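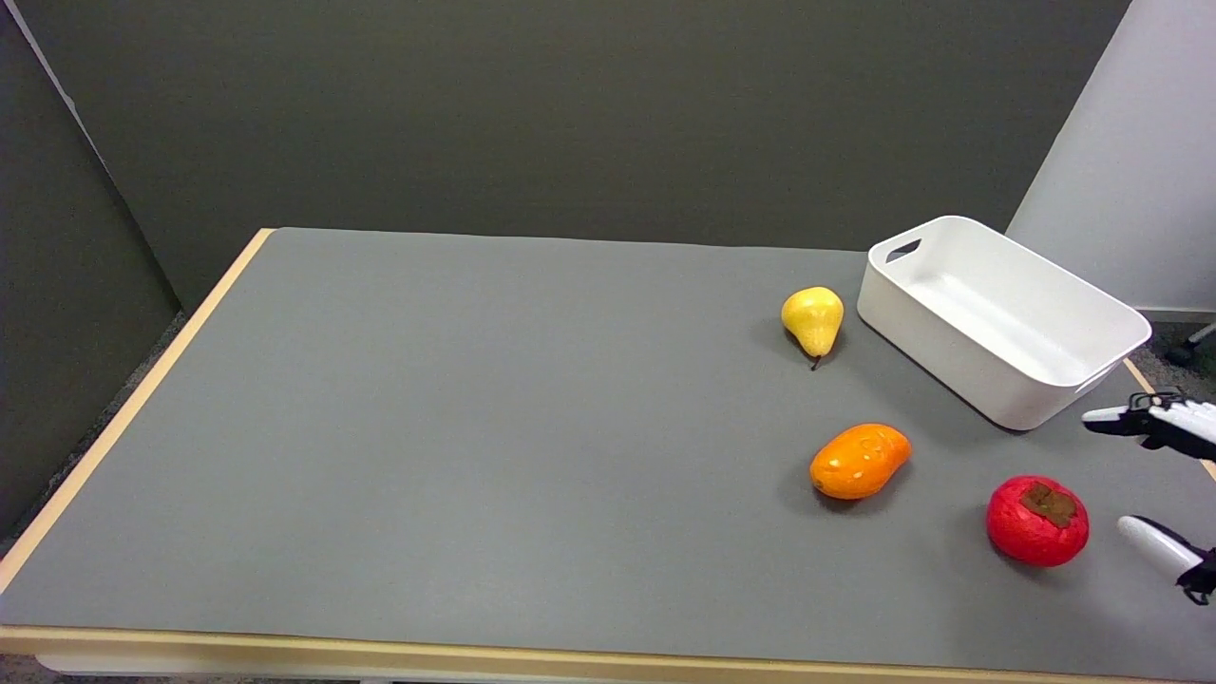
*Fruta y recipiente blanco sobre la mesa gris.*

28 de enero de 2018

¡Hola a todos en la Fundación Fankhauser! Os debo este informe desde antes de las fiestas, así que voy al grano (o lo intento, que ya me conocéis). El huerto escolar de Jemley sigue adelante y el invierno nos ha tratado mejor de lo que temía.

## Lo que ya está hecho

Hemos plantado 90 frutales, casi todos perales y manzanos, en la ladera que mira al sur. El vivero Flutis nos los sirvió a raíz desnuda y con una semana de retraso, justo cuando empezaban las heladas, y tuvimos que dejarlos enterrados en una zanja con paja hasta que el suelo aflojó. Han aguantado casi todos. Hay 21 que no me gustan nada: corteza arrugada, yemas apagadas. Hasta mayo no los doy por perdidos, pero ya he avisado a Flutis por si toca reclamar.

El riego por goteo llega a las dos terrazas de arriba. La de abajo está pendiente de una llave de paso que nos mandaron con la rosca equivocada (dos veces, sí).

## Las clases

Los talleres de otoño fueron lo mejor del trimestre. Pasaron por ellos 168 alumnos, contando los de la escuela de Skonutness, que vinieron en autobús y se marcharon con barro hasta las rodillas, ¡encantados! Para este trimestre quiero menos charla y más fruta en la mano. Una pera de piel amarilla dorada, con un poco de rubor anaranjado y motitas, como la que está de pie junto al recipiente blanco, me da para media clase: qué son esas motas, por qué el cuello es más estrecho que la base, cuándo se recoge. Luego pasamos a la poda, que a los mayores les entusiasma y a mí me quita el sueño por las tijeras.

## Dinero

Vamos dentro de lo previsto salvo en el vallado. Los corzos entraron por el lado del arroyo y se comieron las puntas de una fila entera, de modo que necesito 30 metros más de malla alta. Puedo sacarlo de la partida de transporte, que va holgada, si me dais el visto bueno por escrito.

## De aquí a mayo

- Terminar el riego de la terraza baja.
- Poda de formación, antes de que se mueva la savia.
- Reponer las marras con Flutis.
- Segunda visita de Skonutness, fecha por cerrar.

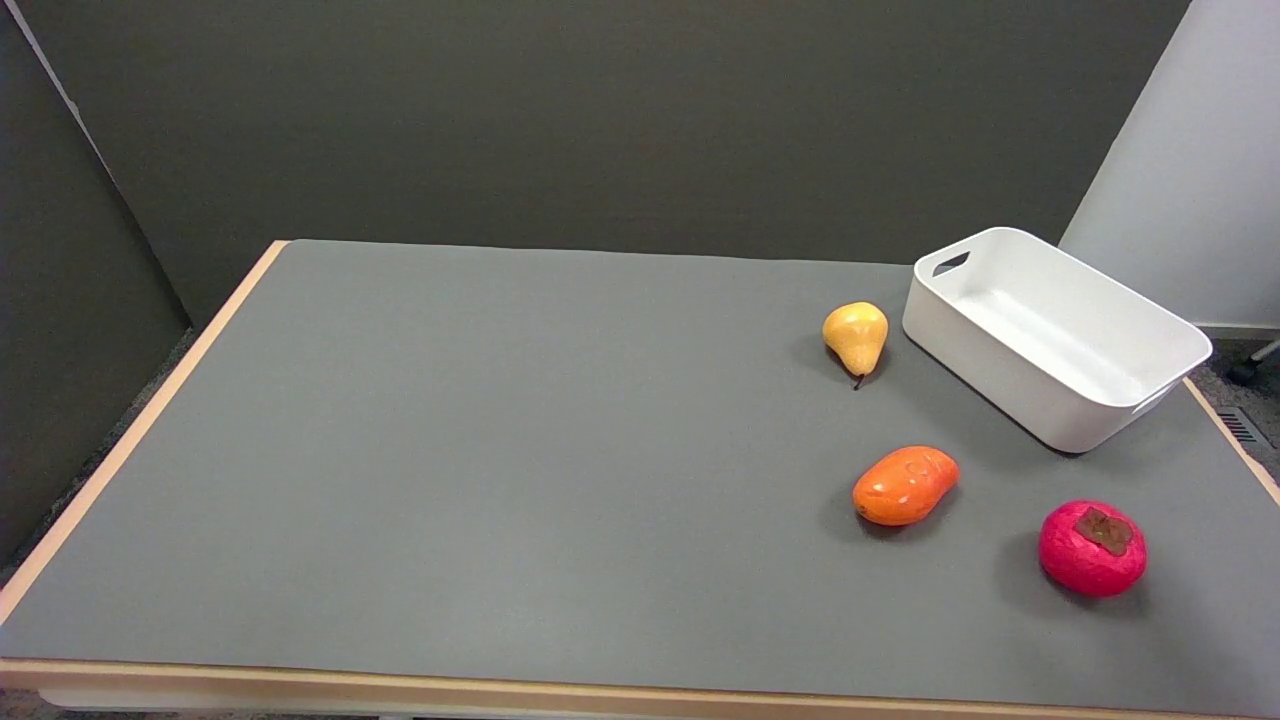

La compra de fruta para los talleres sale ahora de la caja pequeña y me gustaría que tuviera línea propia en el presupuesto. Es poco dinero, pero se repite, y me paso las tardes pegando tiques. Para cada mesa de trabajo me basta con lo que veis: tres piezas, un recipiente de plástico blanco y sitio de sobra para dibujar. Os mando el desglose con las facturas del vallado en cuanto lleguen.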